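Bottle refill month is back in Ondcombe

The Mumau kitchen opens its sink to the whole neighborhood again this October, and we couldn't be happier! Bring your empty plastic bottles, caps and all, any Wednesday evening. There's plenty of steel counter to work on, a rack for draining and a stack of clean cloths.

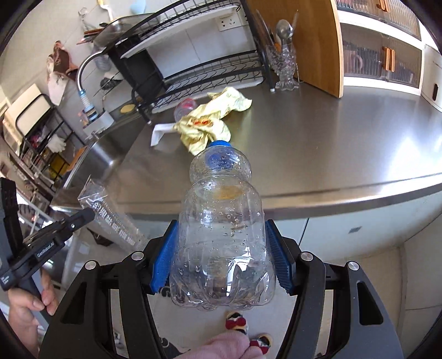

Last year 1,016 bottles came through, and 300 of them went home refilled with dish soap from the big Bindex drum. The rest were rinsed and sent on to the Mbeki recycling point – a terrific result for a room that fits 30 people on a good night.

Doors open at 6 p.m. Please pour out any leftovers at home and keep the caps, as we reuse those too. The first 200 bottles get free labels, so come early and bring a neighbor!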